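Teaching a simulated arm to handle numbered blocks: final project report

Author: Miloslav Polák
Project name: Kamier
Submitted: Mon 31 August

1. How the project came about

I should begin by saying that when I chose this project back in June I had a rather different one in mind. My first proposal was to write a clever controller that would pick up small numbered blocks by following rules, and I had pages of rules ready in a notebook. My supervisor at Clarkstead read them very patiently and then asked what the arm would do if a block was turned on its side, or sitting under its own wrist where the camera looking down could not see it. I had no rule for that, and every rule I wrote afterwards seemed to need two more to prop it up. So we agreed that I would collect examples instead, by driving the arm myself, and let a learning system work out the rest from what I had done.

All of the work was carried out in simulation. I am very grateful for this, as I am not a gentle driver (ask anyone who has shared a car with me) and a real arm would have had a hard summer.

2. Driving the arm

I steered with a hand controller and watched two views while I did it. One sits behind the gripper and moves along with it, and I came to rely on it for the last part of every approach. With the fingers open I could line up the gap between the two pads with the blocks beyond, much as you would line up a parking space, and then creep forward. The numbers on the blocks are easy to read in this view when they face you, which helped a great deal in runs where the 1 and the 2 were stacked together.

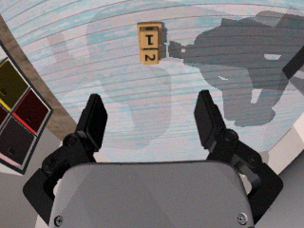 3. What was saved

Each run was saved as a pair: what the views showed at each moment, and what my hand was telling the arm to do at that same moment. I also wrote a short note by hand for each one, which felt old-fashioned but turned out to be the most useful thing I did all summer, especially when I came to sort the good runs from the poor ones.

By the end I had recorded 1204 runs. Of these I kept 901 for training. The rest were set aside, mostly because I had dithered, and a learning system will pick up dithering every bit as readily as it picks up skill! I kept the discarded ones in a separate folder called Flurnenby, after the village where I was staying when I finally lost patience and sorted them all in one weekend.

4. The view from overhead

The second view looks down on the arm and the work surface. It gives a much better idea of where the arm is as a whole, how the elbow is folded and how close everything is to the base, and I used it for the big movements at the start of a run. Its weakness is the one my supervisor had pointed out at the beginning. Once the wrist comes over a block, the shell hides the fingers and a good part of the block too, and the shadows of the arm lie across the surface as well, so from above you are partly guessing. I noted these moments carefully, as I wanted the learner to have plenty of them and to learn to lean on the other view when they came up. 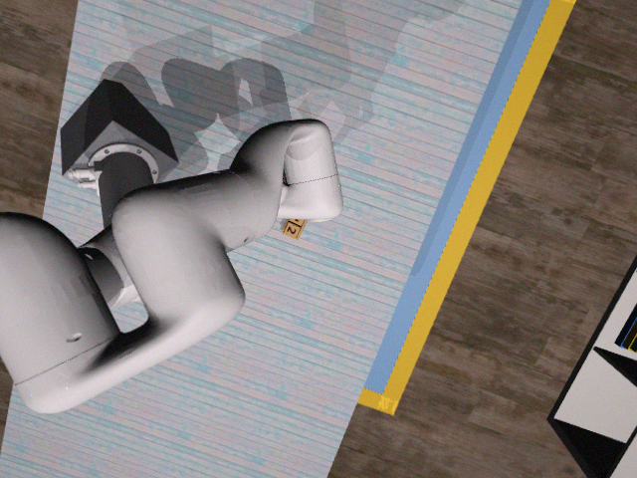
How many examples does a learner like this need?

More than I had, I suspect, though the quality of each run mattered more than I expected. My plan asked for 3000 and I did not get near it, but removing the hesitant runs improved the results more than my last fortnight of recording did.

5. Training and results

Training used the Piątek package, which the department already had set up, and I left its settings alone apart from the length of each training session. I trained 9 versions in all. The early ones reached for the right area and then hovered, which I recognised with some embarrassment as my own habit. The later ones closed on a single block fairly dependably, but they were still clumsy with stacks, and would often nudge the upper block before getting hold of it.

6. What I would change

I would vary the starting position of the arm from the first day, having left it far too late. I would also ask a second person to drive for part of the time, so that the learner did not inherit only my way of doing things.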